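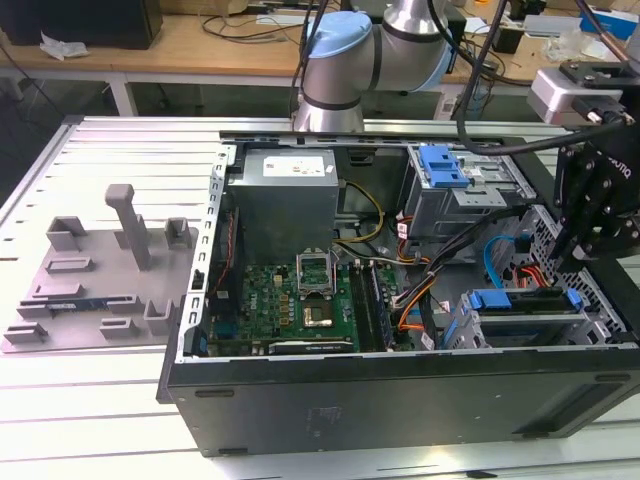 The refurb notes for the Dell towers need a fixed order for the teardown, and I would like to settle it on the list before the next batch gets opened. Lay the case on its side with the cover off and work inward from whatever is in the way. With the retention frame standing open you can reach the socket without moving anything else, but the yellow cable loops out from beside the power supply and comes back toward the lower corner, so tuck that first. The drive cage has a blue latch on top, and I propose we treat the latch as the start of the drive step in the notes.

On Monday Kgomotso Nel wrote:

> I have the draft for the Nkosi batch and step 7 does not agree
> with step 4. One has the drive out before the memory, the other
> has it after. Which is it? Also, do we unplug at the drive or at
> the board? Thandeka does it at the board and I do it at the drive.
>
> Second question. The log has a line for the caddy but no place to
> say if the caddy goes back with the machine or into the parts bin.

Drive first, then memory. Step 4 is right and step 7 is left over from the Usesberg version, where the cage sat over the slots. I will delete it.

Unplug at the drive. Power connector first, then data, both pulled straight by the plug body and never by the wires. Doing it at the board leaves a loose cable in the case, and we had two machines go out last spring with that cable pinched under the cover.

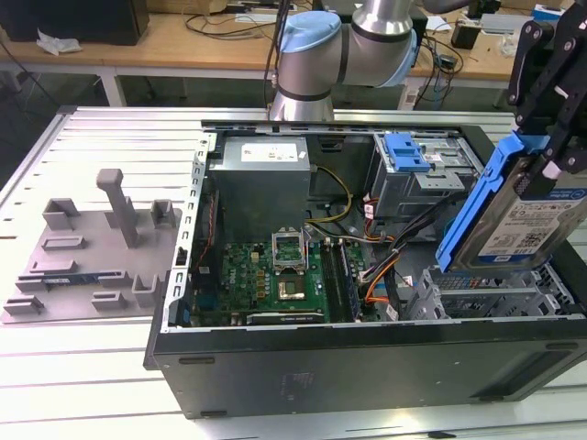
Fig. 1. Drive in its blue caddy over the open bay, memory still seated.

Keep the drive level until it clears the bay. The caddy rails flex if you lift one end ahead of the other, and older ones crack at the corner. Write the serial in the log before the drive goes anywhere else – Carmela had 20 entries to redo after a stack got mixed up.

On the caddy: it goes back with the machine. If the drive is to be wiped, take it out of the caddy first and put the caddy back in the cage empty. I have added a column for this to the log. 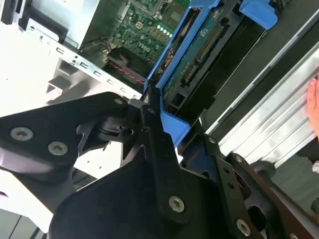
Fig. 2. Board side of the drive, with the gold contacts along the edge.

Check those contacts before bagging. Dull is fine, bent is not. Keep fingers off the green board and hold the drive by its sides. A drive with a damaged connector gets a red tag and goes to Anathi, with the case number (the last one was 883) on the tag and not on the drive label.

Still open: whether the retention frame should be closed for storage when the processor has been pulled. I say yes, with the plastic cover on if we have one. Corrections to the draft by Monday, please.

Consuelo Paredes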